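Back the breakaway, lay the favorite

Cycling is the last soft market in sports betting, and the Zellano in July is the softest part of it

Start with the favorite. He's too short. He is always too short. One rider, one big win in the spring, and by the time the peloton rolls into the Zellano every bookmaker has him at a price that assumes no crash, no cold, no bad day on the Cenine. Three weeks of mountains and crosswinds and you're offered worse than even money. No thanks.

I've been betting this race since my hair was a different color. Some years good, one year awful. What follows is how I play it now.
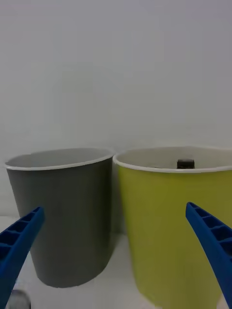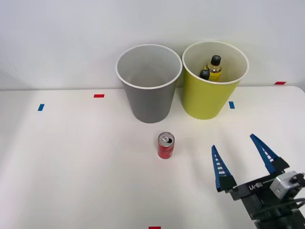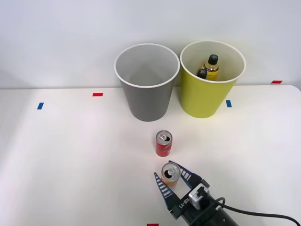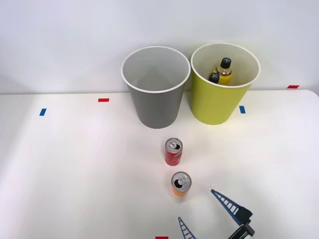
The opening week is a trap

Flat stages, sprint finishes, huge liquidity by cycling standards. Everybody piles into the fastest man. And he wins, sometimes. But look at the prices. A sprinter at 6/4 has to stay upright through four roundabouts and a bend in the last mile, hold the right wheel, and not get boxed in against the barriers by a guy from a team you've never heard of. I would want 5/2 for that. I rarely get it.

So week one, mostly I watch. Small bets only. Who's sitting at the back, who has tape on a knee, which teams are riding tempo with two men when they used to use four. The TV people talk about the scenery, which is lovely, fine. Mute it and look at the legs.

The exception is wind. If the forecast turns nasty overnight the market takes til lunchtime to notice. Van Hecke are the team to be on then. They have built the whole squad around riding hard in an echelon and their second-string guys go off at silly prices on those days. Each way if you can get it. Their leader climbs like a fridge, so be out of him before the hills.

Stage nine is where the money is

148 kilometers, three categorized climbs, uphill finish that isn't quite steep enough for the pure climbers and is much too steep for the sprinters. The kind of stage where no team wants to control it. The overall guys are saving themselves for the Cenine. The sprinters' teams have nothing to ride for. A break goes, gets eight minutes, stays away.

The market never prices this right. It hangs the top four favorites at single figures because those are the names people type in. Meanwhile a strong rider who is half an hour down overall, on a team that hasn't won anything yet, is 66s or 80s. I take 5 of those. Same stake on each, no fiddling. If three make the move I'm already trading.

That's where the exchange comes in. Drodero is the one I use for this, for no deeper reason than it opens its stage markets early and keeps them going in-running. The spreads are ugly at breakfast. By the time the break has formed they've tightened up and your 80s shot is trading in the low teens. Lay some back, take your stake out, and let the rest run to the line. Or lay the lot and go for a walk. I've done both and been annoyed by both.

The Cenine

It tops out at 1201 meters. On paper that's nothing, there are ski towns with parking lots higher than that. But it comes at the end of a long day, the road surface is terrible, and the final stretch is steeper than anything else in the race. Favorites lose the Zellano here. Few win it.

My approach, and it's a boring one: lay the race leader in the overall market the night before. He'll be at his shortest because the papers have spent two rest days crowning him. If he rides away from everybody, you lose. It happens. If he just rides ok — holds wheels, loses a handful of seconds — his price hardly moves and you can get out for pennies. And if he cracks, you don't need me to tell you.

Liability is the thing though. Laying short prices feels cheap and is the exact place where people get too brave. Work out what you can lose first. Then put in the bet. I know a lot of folks do it the other way round.

What about the jerseys?

Points jersey: worth a look before the race, dead by week two. Mountains jersey: a mess, and I love it. It's usually won by a guy who wasn't even thinking about it on day one. He gets in a break, picks up a pile of points, decides he likes the color. Books are very slow to cut him. Watch the interviews after the first mountain stage. If a rider says he'll "take it day by day" he's going for it.

Best young rider: skip. Usually two names, both short, and one of them has a team leader he'll be told to wait for.

Bank and stakes

My pot for the race is $3000. Set aside in June, not topped up. No single position risks more than a twentieth of it, and the stage nine bets get a bit less than that between them. When it's gone it's gone and I watch the rest as a fan, which has happened, once, with a week and a half still to go. Long week and a half.

Other stuff, quickly. Check the dead heat rules with your book. Check what happens to a head-to-head bet if one guy abandons, because they all settle it differently and you will be caught out some day. Time trials — start order matters if there's rain coming, and the market mostly ignores it until the first wet riders come in slow. And don't bet the last stage. It's a parade with a sprint on the end and the price on the favorite is a insult.

First market is up already. The favorite is 4/5. I've layed him, small, and I'll have another look once the start list is confirmed.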